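Week 9: Sampling, or how to be wrong on purpose

Unit convenor: Elżbieta Czarnecka
Last revised 28/11/2022

Last week we left the Ploscombe library survey in a sorry state. To recap for anyone who was at the beach: the council wanted to know whether residents favoured longer opening hours, so it left a pile of forms on the library counter. It got 779 back. Nearly all were in favour. The non-borrowers of Ploscombe remain a mystery to science.

The trouble is the sampling frame — the list you draw from, as opposed to the population you claim to be talking about. The council had 2828 households on its rates roll and used none of them.
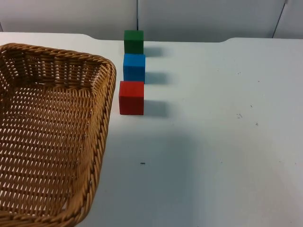

A bigger pile of forms wouldn't have helped. Bias doesn't shrink as n grows; you simply become more confident in the wrong answer, and may be promoted for it.

Terms you'll need for the tutorial

Simple random sample: every possible sample of size n has the same chance of selection. "I just picked some" doesn't qualify, however randomly you felt at the time.

With replacement: each unit goes back before the next draw, so draws are independent. The algebra is lovely and the fieldwork is silly, as you may end up interviewing Mrs Nikolaidis twice.

Without replacement: each unit can be drawn once only. Variances come out a little smaller, by the finite population correction (N − n)/(N − 1). Forget it in the exam and you'll lose 2 marks.

Stratified: divide the population into groups, then sample within each. It works best when the groups differ from one another and are fairly dull inside.

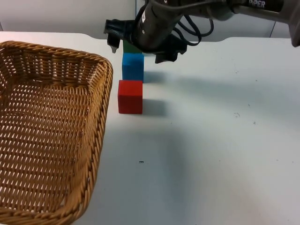 Exercises

1. List all samples of size two from the population {A, B, C}, first with replacement, then without. Say whether order matters before you start, please.

2. Compute the finite population correction for N = 2828 and n = 779. Is it safe to ignore?

3. Codetti and Grulline are neighbouring suburbs. A pollster rings 13 landlines in each at 11 am on a weekday. Name the people she'll miss. One page maximum; last year's answers ran to four.

Reading: chapter 5, skipping the proof.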